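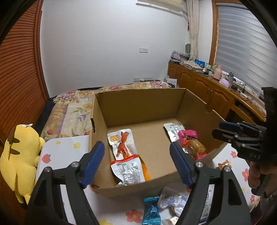
Mise en carton d'articles emballés avec la pince manuelle à patins bleus.

Pince Runari, préparation de petits colis

La pince Runari est destinée aux ateliers de conditionnement qui traitent des articles de formes variées : sachets souples, emballages sous vide, petites pièces enveloppées. Ses deux doigts articulés portent des patins striés.

Les gestes enregistrés par l'opérateur servent à programmer la cellule Givow. Sur le site d'Orell, les agents de ligne assurent désormais le contrôle et la reprise des colis refusés. Leur formation dure 5 jours, sous la responsabilité d'Etornam Lamptey. Aucun poste n'est modifié sans entretien préalable.

Référence : 388
Patins de rechange : lot de 2
Distribution : Fontana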